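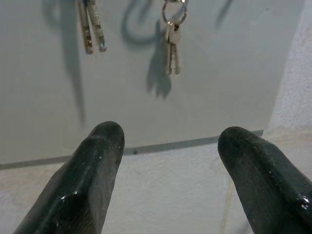 Photo: Maja Mazurek

Finding a slow water leak with the meter

The water bill for November came in 1,883 gallons over what we normally use. The billing period was 35 days. Spread evenly, the excess comes to more than a bathtub a day, and there was no wet spot anywhere in the house, no stain on a ceiling, and no sound I could pick out in the daytime.

I have now done this kind of search in two houses, the old one in Prorkdale and the current one in Sellum, and I did it badly the first time. What follows is the order I would use again. It assumes a single-family house on a municipal meter, a main shutoff that works, and a free evening.

Checking the bill

Before touching a valve, confirm that the bill is based on an actual reading. Ours has a one-letter code next to the reading. A for actual, E for estimated. An estimated month that came in low gets corrected in the next actual one, and the correction looks exactly like a leak. In Prorkdale I spent a weekend listening to walls over an E followed by an A. Look at the previous bills as well, and compare with the same month a year earlier if you can.

Check the units too. Some meters register cubic feet, some gallons, and on many of them the last digit is a painted zero that never moves. Our utility bills in gallons but the meter reads cubic feet, so I convert before comparing anything. One cubic foot is 7.48 gallons.

The static test

Turn off everything that draws water on its own schedule: ice maker, softener, humidifier, irrigation timer. Use no water. Go to the meter and find the leak indicator, usually a small triangle or star geared to spin at very low flow. If it moves, water is going somewhere.

Mine is a Skivton with a red star, and the first time I looked, the star was still. I stood there for a minute or two, wrote "no leak" in my notebook, and went inside. That was the mistake that cost me most of a week.

A static test that lasts a minute only detects continuous leaks. An intermittent one, where something drains slowly and then gets refilled by a valve, shows nothing at the meter for most of its cycle. The drain happens on the house side of a fill valve that is closed. The meter sees only the refill, and the refill is short.

So the test has to be long. Read every digit plus the sweep hand, leave the house alone for as long as you can, and read again. Overnight is best. The difference between the two readings includes everything, whether it happened in a trickle or in bursts. The star is useful afterward, when you already know there is a loss and want to know its shape.

My overnight difference was consistent with the bill. That was satisfying in itself, because it meant the loss was still going on and that it was steady from day to day. A leak that has stopped by the time you go looking is a much worse problem.

Dividing the house

With a confirmed loss, the next step is to cut the system into sections. The first cut is at the main shutoff. Close it and repeat the overnight reading. If the meter still advances, the loss is in the buried line between the meter and the house, assuming the shutoff closes completely. Old gate valves often don't. Test yours by closing it and opening the lowest faucet in the house: after the pipes drain, flow should stop entirely. A slow thread of water that keeps going means the valve is passing and the result of the test can't be trusted.

Ours was a gate valve, and it passed. I replaced it with a quarter-turn ball valve from Kaczorowski, the plumbing supply on the east side of town, which had the right size in stock and would sell me one. The utility has to close the curb stop for this job. They came on a Friday and were on time.
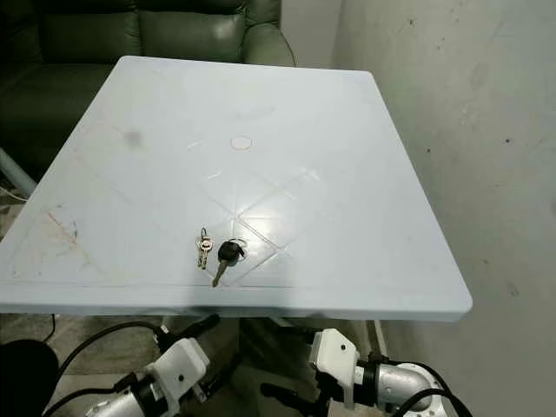
Keys on the table, a plastic one.

With the new valve closed, the meter did not move overnight. The buried line was good, and the loss was inside.

From there it is a matter of closing one branch at a time. Our house has separate stops for the water heater, the outside faucets, and each fixture, but no stops for whole floors, so the divisions are uneven. I closed the cold feed to the heater first, on the theory that a leaking relief valve can discharge into a drain line for months without anyone seeing it. No change. I closed the outside faucets at their inside stops. No change. Both of those tests took a full night, and I should have done them together. If you close two branches and the loss continues, you have cleared both. If it stops, you need one more night to tell them apart. Start with groups and split them only when a group tests positive. Anyone who has bisected a code history knows this already and I have no excuse.

One caution on the heater. With the cold feed closed, leave the hot faucets alone, and turn the burner or the elements down for the duration. Read the manual for the unit. I'm not going to give settings for equipment I haven't seen.

Pressure

A pressure gauge that threads onto a hose faucet is cheap and gives a second opinion. Open the faucet with the gauge on it, close the main, and watch. A tight house holds its reading. A house with a continuous leak drops quickly. Ours held, then stepped down, then held, then stepped down again. By the time it reached 35 psi I had seen enough. Steps mean that something opens, takes a quantity of water, and closes. Very few things in a house do that by themselves. The list is more or less toilets, softeners, humidifiers and ice makers, and only the first was still connected.

I should say that temperature also moves the gauge. With the main closed and the heater running, thermal expansion pushes the reading up, and when the tank cools it comes back down. Don't read anything into a slow drift of a few pounds. The steps are what matter.

Timing the refill

Back at the meter, with the main open again, I took a folding stool and a watch and waited for the star. It sat still, spun hard for a short time, and stopped. I wrote down the time of each start. The interval was about 18 minutes, with very little scatter. A regular interval points to a tank with a fixed volume losing water at a fixed rate, and the quantity per refill multiplied by the refills in a day came close to the overnight figure. Close enough that I stopped looking for a second leak.

Food coloring in the tank is the usual confirmation. Put in enough to see, don't flush, and look in the bowl after half an hour. The upstairs toilet showed color well before that. The downstairs one stayed clear overnight.

The repair

The flapper had hardened along one side and no longer seated. It was the original part as far as I can tell, and the rubber left black on my fingers when I took it off. Before fitting a new one, run a fingertip around the valve seat. Mineral scale on the seat will leak past a new flapper just as well as past an old one. Ours had a ridge, and I took it down with a fine abrasive pad and wiped it clean. Set the chain with a little slack. Too tight and it holds the flapper off the seat, too long and it gets caught under it.

I repeated the overnight reading after the repair. First digit to last, plus the sweep hand, no movement. I repeated it again the next night with the ice maker and the softener back on, and the difference was small and accounted for by one regeneration.

Things I would do differently

Dye test every toilet on the first evening, before any valve work. It costs almost nothing and runs in parallel with the meter test. I skipped it because neither toilet made a noise, and the fill valve upstairs turns out to be quiet enough that you have to be in the room with the door shut to hear it.

Log the meter monthly. I now keep a page in the back of the notebook with the date, the full reading, and who was staying in the house. The utility's own graph is weeks behind.

I don't regret the ball valve. The old one would have failed to close on some worse occasion, and the receipt is in the folder with the heater manual.

Next is the softener, which regenerates on a timer regardless of use. I have the service sheet for it and have not yet read past the first page.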